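4. Teaching a task by hand

OK, this is the section most people skip to, and I don't blame you. By now you should have the arm bolted down, the gripper opening and closing, and the Ukik software talking to the controller (Sections 1 to 3 if not). What's left is the fun part: you show the arm a job, it records what you did, and later on it has a go at it by itself.

I wrote this for the Visico controller because that's the one I use. If you have the older Obura box, most of the steps are the same but the menus are in a different order, and I'll point out the spots where that matters.

Last updated Sep 9, 2020.

4.1 Two ways to show it

There are two teaching modes. Hand guiding means you grab the wrist and physically push the arm through the motion while the motors go soft. Remote means you stand back and drive it with the handset.

I started out thinking hand guiding would be better for everything. It feels so natural! But your own arm ends up in the way of the camera view, and for small jobs you tend to shove harder than you mean to. These days I use hand guiding to get a feel for a new task and to set the start position, and then I do nearly all of my recording by remote. Try both before you decide. Some people have a much lighter touch than I do.

4.2 Before you record anything

1. Clear the space behind the arm. It swings back farther than you'd think when it goes home.

2. Check that the stop button is within reach of your free hand. Press it once, make sure the arm holds still, then release it by twisting.

3. Open the Ukik software and pick New Task. Give the task a name you'll still understand in December. "test2" is a bad name and I have a whole folder of them.

4. Set Speed Limit to 33 percent. You can go higher later on.

5. Set Grip Force to 5. The scale is the one on the slider, and it's plenty for light objects like toy blocks.

6. Press Home and wait for the beep.

Caution: never put your fingers between the gripper fingers while the motors are on, even in hand guiding mode. The wrist goes soft in that mode. The gripper does not.

4.3 Setting the start position by hand

1. Hold the wrist with one hand, on the solid part of the housing. Don't hold it by the gripper.

2. With the other hand, press and hold Guide on the handset. You'll feel the arm give a little as the motors let go. On the Obura box this button is called Free, and there's a half-second delay before anything happens, so don't yank.

3. Move the wrist to where you want each recording to begin. I like a spot well above the table and off to one side, so the camera gets a clear look at the objects first.

4. Let go of Guide. The arm locks.

5. Press Save Start.

Note: if the arm sinks slowly after you let go, the payload setting is wrong. Go back to Section 2 and enter the weight of your gripper again. Mine was off for weeks and I just figured arms did that.

4.4 Recording by remote

My practice task is lining up blocks: pick one up, bring it over, set it down against its neighbor so that you end up with one straight row. It sounds like baby stuff, but it has everything in it that tends to go wrong, mainly the approach, the squeeze and the letting go.

1. Put your objects on the table. Spread them out a bit and don't make it too tidy.

2. Press Start. The arm goes to the start position you saved and the timer begins.

3. Bring the gripper over the first object with the left stick. Stop above it, and only then come down.

4. Turn the wrist with the right stick until the fingers sit on either side of the block. Take your time here. A crooked grip is okay for you, because you can fix it as you go, but the arm will learn the crooked part too.

5. Squeeze the trigger slowly and hold it.

6. Lift straight up before you go sideways.

7. Carry the object over, lower it, and nudge it up against the one next to it.

8. Release the trigger all the way and back the fingers off before you move anywhere else. If you drag them sideways while they're still low, you'll knock the whole row out of line (ask me how I know).

9. Repeat for the rest of the row, then press End.

10. The software asks Keep or Discard. Be picky! One sloppy recording does more harm than you'd expect.

The last block is always the one I fuss over. You've got a purple one and a yellow one sitting flush, the green one goes on the end, and the fingers have to open and get clear without bumping it.
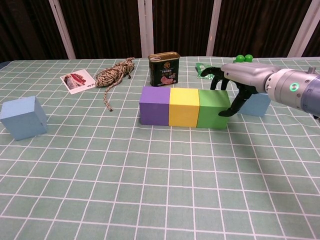

How many recordings do I need before the arm can try the task alone?

Plan on 16 good ones for a simple task with the objects in more or less the same places. If you want the arm to cope with objects that start in different spots, I'd go up to 58 and move things between every recording. More is better up to a point, but clean recordings beat a big pile of messy ones, so if you're getting tired, stop and come back tomorrow. When the arm gets the same step wrong over and over, record a few more runs where you do that step extra slowly, and train again with those added in.

4.5 Moving things around between recordings

This is the part I got wrong for the longest time. I'd put every block back in exactly the same place, record, put them back, record again. The arm got really good at that one layout, and then I bumped the table and it closed its fingers on thin air.

So, between recordings:

1. Shift each block by a hand's width or so. Turn one or two of them.

2. Leave a few things on the table that have nothing to do with the task. A can, some rope, a spare block in another color, whatever you have lying around. Swap them or move them every few runs.

3. Keep a patch of open table in front for the row itself.

4. Leave the camera alone. Tighten its mount once and don't touch it until the whole set is done.

5. If your room has windows, record some runs in the morning and some in the evening. The shadows change and it's good for the arm to have met both.

A tablecloth with a grid printed on it is really handy for this, by the way. You can use the lines to keep your row straight while you drive, and you can see at a glance whether you've been putting things in the same squares again. Pull it tight and clip it under the table. A wrinkle is enough to tip a block.

4.6 Checking what you recorded

1. Go to Tasks, open your task, and pick Review.

2. Play each recording at double speed. You're looking for long pauses, bumps, and any point where an object slips.

3. Use Trim to cut the dead time at the beginning and the end. I always have a few seconds where I'm getting my thumbs on the sticks.

4. Don't trim in the middle. The software lets you, and it makes the arm jump.

5. Mark the keepers with a star and press Train. On my laptop it runs overnight. Plug yours in first.

Note: Review shows the gripper as a little line graph under the video. If the line wobbles while you're carrying something, your trigger finger was wobbling too. I throw those out.

4.7 First run on its own

1. Put Speed Limit back to 33 percent if you changed it.

2. Set up the table the way it looked in your recordings.

3. Keep one hand on the stop button.

4. Pick Run Once. Please don't pick Loop on the first try.

5. Watch the fingers and leave the screen for later. If they come down in the wrong place, stop right there.

Caution: after a stop, the arm stays where it is with whatever it was holding. Put your free hand under the object before you press Open.

4.8 When it goes wrong

The arm stops above the block and just hangs there. You probably paused at that point in too many recordings. Record a few with a smoother approach and train again.

The grip is too weak and things slip. Raise Grip Force one step at a time. Painted wood is slicker than it looks.

The row comes out crooked. Look at step 4 in 4.4. Your wrist angle is likely drifting from run to run.

The handset drops its connection. Hold the power button until the light goes out, turn it on again, and press Pair in the software. If you have the Lustitz handset, it needs to be paired before the controller is switched on, so you'll have to shut everything down and start over. It's annoying, I know.

The software says Start Position Not Reached. Something is in the way, or you bumped the arm while it was off. Press Home, wait for the beep, and do 4.3 over.

Section 5 covers backing up your tasks and moving them to another computer. Do read it before you install any updates. I lost my first full set of recordings that way.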